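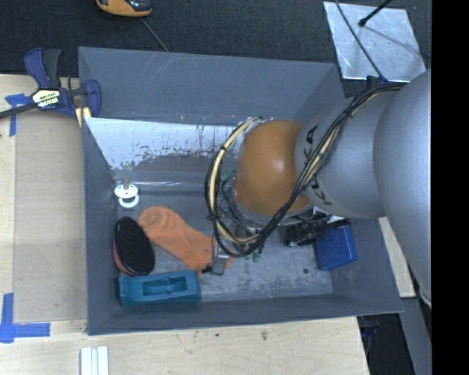

The receiving desk at Dindumari asked whether a bin with a worn floor may stay in use for sock sorting, or whether it must be withdrawn until it has been relined. The answer depends on the items marked below.

Storage Bin Inspection - Sock Sorting Area
Site: Dindumari
Bin no.: 517
Date: 2024-04-08

1. Walls free of cracks and sharp edges - Pass
Comment: Faint scratches on one wall. Surface marks only.

2. Floor smooth enough not to snag knitwear - Pass with comment
Comment: Scuffing and pale wear marks. Run a gloved hand over the whole floor at the start of each shift.

3. Sloping panel clean and free of burrs - Action required
Comment: Vertical scrapes and a ragged edge to the shiny surface. Smooth the edge and wipe down with Cenix cleaner.

4. Spots and residue removed - Action required
Comment: One small dark spot on the floor. Clean and recheck.

5. Rim undamaged - Pass

6. Bin label legible - Not checked

Result: The bin may remain in use for socks. Fine hosiery is to go to bin 903 until items 3 and 4 are closed. Next full inspection in June.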